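Gripper station notes: what changed at Arnbridge

The hand-held grippers at Arnbridge have had a full service, and the station is back on its normal schedule. Carys Pritchard did most of the work, with Branwen James on the second pair.

The main problem was finger play. Unit 126 had enough slop in the slide that the jaw width readings drifted over a long session. Both slides were stripped, cleaned and put back with new screws. Please don't oil them. Dry lubricant only, and very little of it.

The white tops now get wiped before every session with a plain damp cloth. Solvent lifts the edges of the square markers, and once an edge curls the tracking starts to jump. If a marker is scratched, replace it and rerun the calibration, even if the numbers look fine. Spare markers are in the Phillips drawer, under the cables.

Calibration takes 100 frames per gripper. Hold it at chest height, move slowly, and keep the other gripper in view for the last part. Write the result on the sheet along with the unit number.

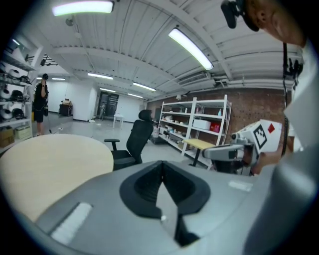
Cables are still the weak point. Two were replaced in December and one of those has already gone at the connector. Eleri Jenkins has ordered the right-angle type from Bondurska, and we will swap them in as they arrive. Until then, leave some slack at the shoulder and unplug by the connector body.

The next service is due at 3338 grasps on the counter. Faults go to Dwynwen Parry, with the unit number.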